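Sunday, September 30, 2018

Talk radio coding, second pass. Finished loading the Balton County transcripts into Prelex. 668 segments from the governor's race, all from the morning and drive-time shows. Host talk and caller talk are now in separate columns, which the January batch did not have.

Problem from last week is still there. When a host reads a candidate's tweet on air and then keeps going in his own words, the transcript often has no closing quote mark. Prelex gives the whole paragraph to the candidate. I hand-checked the Noonan show first because he does this most. He reads a line, comments, reads the same line again slower, then goes to a break. Five of his segments had the candidate "saying" things that were plainly the host.

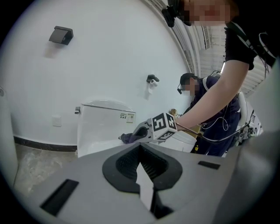
Marker block and small purple object, near the base of the tank.

Changed the rule so that a quote ends at the first sentence with "folks" or "my friends" in it, or at the first mention of the candidate by last name. Crude, but it moved 369 segments out of the quote column, and the ones I spot-checked looked right. It fails on Jedau's show — he calls everybody by first name, including people he can't stand. Left those alone for now.

Also dropped the "attack" tag and went back to two tags, "criticism of record" and "criticism of person." The single tag was hiding the difference between a complaint about the gas tax vote and a crack about somebody's haircut. Some 3 hours to retag. Old tags are saved in the last column of the sheet, do not sort on it.
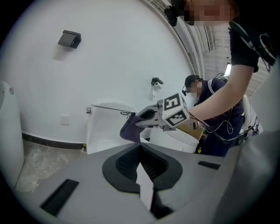 Caoimhe Mac Suibhne wrote in the margin that a repeated line should be counted once, as the host's, because by the second reading he is using it to make his own point. She would keep the first reading with the candidate. I don't fully agree but it is easy to apply, so I'll run Noonan both ways and compare.

To do: Jedau by hand. Ask the station for the missing Friday hour.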